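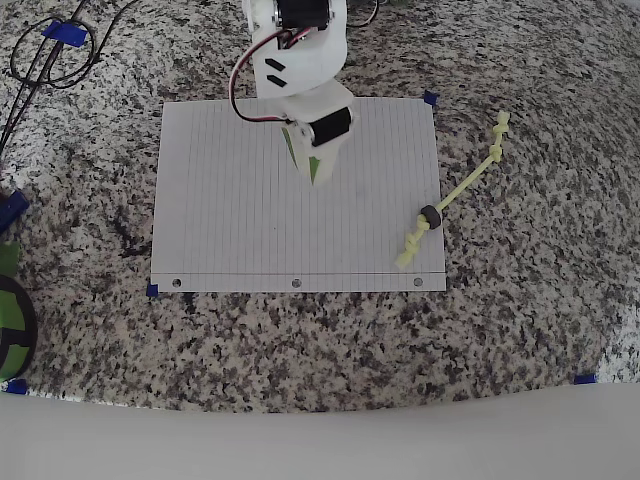 Patar Tabletop Arm, Club Edition

Desktop manipulator kit for school robotics clubs and first-year student projects. Supplied by Zultano as printed parts, servos, wiring and a printed build guide. Assembly and calibration are part of the course of work; the kit does not ship assembled.

What the kit is for

The Club Edition was laid out for the Drukonow student challenge, in which a team builds one arm, records its own demonstrations and submits a trained pick-and-place routine. The objects are soft and irregular by rule. Rigid cubes are permitted for calibration only.

Construction

Structural segments: 3D-printed plastic, white
Actuators: hobby servos, black housing
Wiring: red and black servo leads, routed outside the segments
End effector: printed, replaceable
Print files: included, editable
Build sessions: 5, at club pace
Printed parts: 23, spares not counted

Leave slack in the servo leads at every joint. A lead pulled tight at full reach will unseat its connector before the joint reaches its stop. Check this by hand with the power off.

Work surface

Any flat, level counter or table is suitable. A sheet of ruled notebook paper fixed with painter's tape makes an adequate target area and can be replaced when marked. Tape the sheet at opposite corners at least. Tape cables down outside the reach of the arm. Polished stone produces reflections under strip lighting; teams using a camera should record under the same lighting they will test under.

Knotted rope task

The intermediate task uses a length of knotted cotton rope. The grip point is the section between two knots, where the diameter is most consistent. Gripping on a knot is allowed but scores lower, as the rope tends to rotate in the jaws. Frayed ends should be left as they are. Trimming the rope between trials voids the set.

A trial is scored on three points: grip, lift clear of the paper, and release inside the ruled area. Each team submits 7 scored trials per object. Ilango Menon's group at the Mudaliar after-school program logged 159 practice trials on the rope before submitting, most of them spent on the release.

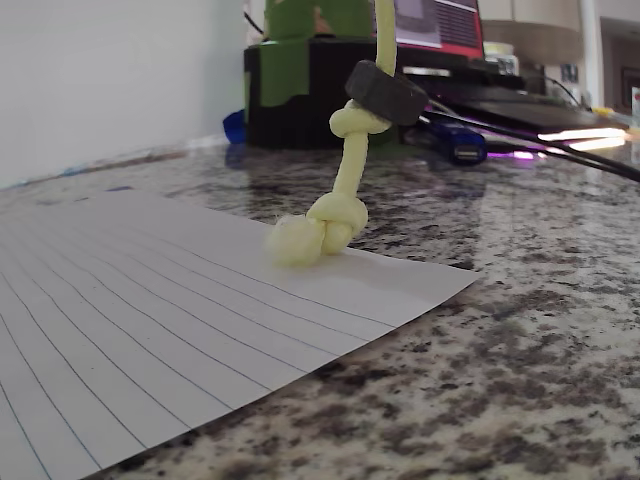 Knotted rope on the ruled sheet, second knot below the gray block.

Software

Demonstrations are recorded on a laptop connected to the arm by USB. Joint positions and camera images are saved to one folder per trial. The folder name is the trial number; do not rename folders after recording, as the scoring script reads them in order.

Required but not supplied

Laptop with a free USB port
Small screwdriver set
Painter's tape
Ruled paper
Task objects

Replacement parts

Servos, lead sets and end effectors are sold singly. Broken segments can be reprinted from the supplied files. Requests for classroom quantities and questions about the task rules go to Lies Verstraete at the Zultano education desk. Orders for the spring term close in January.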